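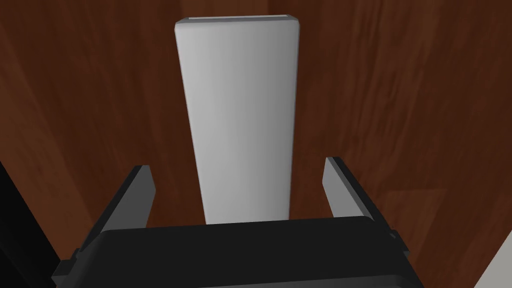 A plain gray block or carton on a dark reddish-brown wooden surface.

Progress report to the Vollance fund, second period, ending in June
Project: Evening reading classes for adults, Hetulthorpe

In this period we held 22 evening classes from the 26 which we had planned. The other 4 were canceled when the heating in the hall was under repair. We will give them in the autumn, and no extra money is needed for this.

At the start we had 30 learners on the list. At the end of June, 26 of them were still coming. Two moved away for work, and two told us that the hour was too early for them. From next period the class will begin at 7 p.m., as most of the group asked for it.

The reading level is going up, but slowly. Most learners can now read a letter from a school or a doctor without help. Writing is more difficult. We did not give enough time to it in spring, and I must admit the first plan was too hopeful in this part. The new plan has a full hour of writing every week.

The books from Boonyarit arrived later than agreed, so we used copied pages for the first month. The learners like the short stories most. The grammar book is too hard for the beginners, and we have asked for the easier one.

Spending is inside the budget. Travel cost less than expected — the second teacher now lives in Mullia and comes on foot. We ask your permission to move this saved amount to printing.

Still open: a room for the summer weeks, and the child care question, for which we have no good answer yet.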